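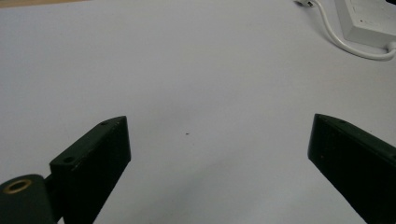

I had never soldered anything before this and I would buy it again, but I do wish the bit about the diodes had been on the website and not only in the booklet. We had that comment in February and it was a fair one. The diode question is now on this page, along with the others we are asked most often about the Drumudum kit. Last updated December 2025.

ABOUT THE KIT

What is the Drumudum?

It is a small drum machine that you solder together yourself. It has seven pads, a tempo knob, a volume knob and a speaker. Press a pad and it plays a sound. Hold the record button and it remembers what you play, then repeats it until you tell it to stop. It is made by Noonan, in Fernesstead, and we pack all the kits ourselves.

Is it a toy?

No. It is sold as an electronics kit for adults and for young people working with an adult. It has small parts and sharp wire ends, and building it needs a hot iron. Once it is built and closed up, children can play it like any other small instrument.

What does it cost?

The kit is £30. Postage is worked out at the checkout. The laser-cut case is sold separately and you don't need it for the machine to work, though the underside of a bare circuit board should never be put down on anything metal.

Do you sell it ready built?

No. We are asked this most weeks. We made a small number of ready-built ones in the early days and spent so long on them that kit orders went out late. If you would like one built for you, a local makerspace or repair café may have somebody willing to do it. We can't recommend anyone in particular.

How many have you made?

Roughly 1,000 so far, across all versions of the board.

How do I tell which version I have?

Look at the back of the board, next to the battery connector. There is a letter printed there. Version A has the speaker wires going to screw terminals and version B has them soldered directly. The sounds and the controls are the same on both. The booklets are different, so please check that the letter on the cover matches the letter on the board before you begin.

BEFORE YOU START

What tools do I need?

A soldering iron with a fine tip, solder, side cutters and a small crosshead screwdriver. A stand for the iron and a damp sponge or brass wool for cleaning the tip. A multimeter is useful if something goes wrong but you can finish the kit without one. Tools and solder are not included.

Should I use leaded or lead-free solder?

Either works. Leaded solder melts at a lower temperature and most beginners find it easier. If you use it, wash your hands afterwards and keep food and drinks off the bench. With lead-free, turn the iron up a little and expect the finished joints to look duller. A dull joint in lead-free solder is normal and doesn't need doing again.

How long does it take to build?

Most people finish in an afternoon. If it is your first kit, allow a full day with a proper break in it. Tired people put chips in backwards.

Can I build it with my children?

Yes, plenty of families do. Sorting the parts, pushing them through the board and checking them off against the list are good jobs for younger children. Keep the soldering for older ones who can be trusted with the iron, and have an adult beside them throughout. Eye protection should be worn by everyone at the table when wires are being clipped, including people who are only watching.

Do I need to know how to code?

No. The main chip arrives with its program already on it. If you want to change the sounds later, see the section on Windico further down.

BUILDING IT

What order do the parts go in?

Lowest first. Resistors and diodes, then chip sockets, then the small capacitors, then the tall capacitors, then the pads and knobs. The speaker and battery lead come last. If you fit the tall parts early, the board won't lie flat when you turn it over and the short ones will drop out.

Which way round do the diodes go?

The stripe on the diode matches the stripe printed on the board. All the diodes on the Drumudum face the same direction, with their stripes towards the speaker end. If one of yours points the other way from its neighbours, it is wrong. A reversed diode does no lasting harm on this board, but the pad it belongs to will stay silent or set off another pad as well.

Which way round does the main chip go?

The notch at one end of the chip matches the notch in the socket and the notch printed on the board. The legs are slightly splayed when the chip is new. Rest each row in turn on its side against the table and press gently until the legs are straight, then push the chip in evenly. Don't connect the battery until you have checked this.

I soldered a part in the wrong place. How do I get it out?

Desoldering braid is the easiest method. Lay the braid on the joint, put the iron on top and wait for the solder to soak in. For resistors it is often quicker to cut the part off, pull out each leg with tweezers while heating it, and fit a new one. We will post you a spare resistor or diode free of charge if you tell us which one.

Some parts are left over. Is that right?

There should be one spare resistor and one spare diode in the bag. Anything else left over means a step has been missed. Go through the parts list again before powering up.
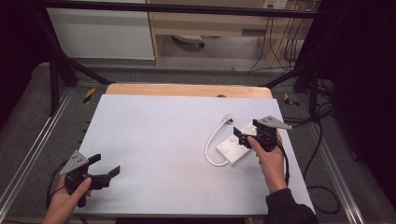
POWER AND FIRST TEST

What batteries does it use?

It takes 2 AA batteries, which are not included. Rechargeable ones are fine. They run at a slightly lower voltage, so the speaker will be a bit quieter.

Can I run it from the mains?

Only through the USB socket on the board, with an ordinary USB phone charger. Take the batteries out first. The board does not charge them.

What should happen when I switch it on for the first time?

The light beside the tempo knob flashes twice and then goes steady. After that each pad should play a different sound. If the light doesn't come on, switch off straight away and feel the main chip with a fingertip. If it is warm, it is probably in backwards or there is a solder bridge near it.

The light comes on but there is no sound.

Turn the volume knob clockwise. It leaves a lot of people with a silent machine, and on version A boards the knob could be fitted with its pointer facing the wrong way. If that isn't it, look at the speaker wires and the two joints where the headphone socket meets the board. There is a switch inside the headphone socket that cuts off the speaker, and one bad joint there will do the same.

One pad doesn't work.

Heat the joints on that pad again and add a touch of fresh solder. Then check the diode next to it. If the pad still does nothing, swap the batteries before you go any further, as a weak set can give odd results.

It plays by itself.

Check for stray bits of clipped wire on the back of the board. An old toothbrush will clear them. Solder bridges between the pad connections will also do it. They are easiest to find with a bright light held low to one side.

It crackles when I turn the tempo knob.

A faint crackle through headphones is normal. A loud one means the knob's middle leg isn't properly soldered.

WINDICO AND CHANGING THE SOUNDS

What is Windico?

Windico is our sound loader. It runs in a web browser and copies new sounds to the Drumudum over a USB cable. It is free to use and there is no account to set up.

Can I use my own recordings?

Yes. Short, dry sounds work best: a spoon on a mug, a cupboard door, a hand clap. Windico trims each recording and turns it down to the quality the chip can handle, so expect it to come out rougher than it went in. Each pad holds one sound.

Windico can't find my Drumudum.

Nearly always it's the cable. Many USB cables supplied with lamps and chargers carry power only. Try one that you know has been used to move files. Also make sure the Drumudum is switched off when you plug it in, then switch it on while holding the record button.

Can I get the original sounds back?

Yes. Choose Restore in Windico and wait for the light to stop flashing. Your own sounds are wiped when you do this, so save copies first if you want to keep them.

Does it work on a tablet?

Some tablets, not others. We only test it on laptops and desktop computers.

ORDERS, SPARES AND RETURNS

Can I return a kit?

Unopened kits can be sent back within 30 days for a refund. Once the parts bag has been opened we can't resell it, but if anything was missing or faulty we will put that right however long ago you bought it.

I have built it and it doesn't work. Can I send it to you?

Please email first, with clear photographs of both sides of the board. Most faults can be found that way and you will have saved the postage. If we can't see the problem, we will give you an address in Fernesstead to send it to. There is no charge for looking, and we only ask you to cover return postage and any chips that need replacing.

Do you offer discounts for schools and clubs?

Yes, on larger orders. Tell us how many kits you want and when you need them. We pack class orders by hand, so more notice is better, and we can leave out the printed booklets if you would sooner use the download.

Are the circuit diagrams available?

They are on the downloads page, for both versions of the board. You may change them, build from them and teach from them. Please don't sell boards under the Drumudum name.

I've lost my booklet.

That's on the downloads page too. Check the letter on your board first.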